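The planner had been refusing green since lunch.

Tatiana Jireš read the log again from the top. The arm would go out, close on a sweet, lift, and then hold still for 229 cycles while the software decided whether it was allowed to let go. Sometimes it decided yes. More often the run timed out and she had to clear it by hand from the keyboard.

"Is it the camera?" Kratochvíl asked from the other desk.

"No. The boxes are fine. It knows where the bowl is."

"Then it's the grasp."

"It's not the grasp."

He went back to his own screen. They had shared the room at Kotovari for two years and most of their talk went like that.

She opened the release check, the piece Sergate had handed over in October with four pages of notes. It was 1348 lines long, and she had read perhaps half of them. The check compared the colour in the jaws with the colour in the target area. If the two matched too closely, it took the object as already placed and asked the planner for a new one. The planner looked at the jaws, saw they were full, and asked for a release. Each waited for the other.

She put two stills from the head camera up side by side.
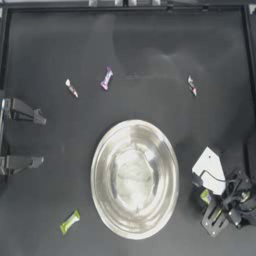
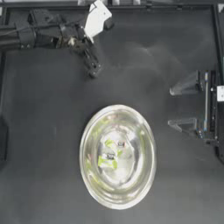
"Come and look at the steel," she said.

Kratochvíl rolled his chair over. She turned on the mask overlay for the second one. The software had painted most of the left wall of the bowl as candy.

"That's a reflection," he said.

"I know that. It doesn't."

"So use a plastic bowl."

"Sotska's contract says steel."

He thought about it. "Depth, then. A reflection won't sit where a wrapper sits."

"Depth is rubbish on steel."

"Rubbish how?"

She showed him. The inside of the bowl came back as a field of holes, with a few points hanging well under the table. He grunted and rolled away again.

She worked until after six. In the end she left the colour check alone and took away its vote. It could still write to the log, but the release would depend on the finger width and the position of the wrist over the rim. It was a smaller fix than she had wanted – 11 lines, and one of them a comment with her initials in it.

"Are you going to tell Sergate?" Kratochvíl said. He had his coat on.

"Tuesday. If it holds."

She pressed start and kept her hand near the stop key. The arm began to move.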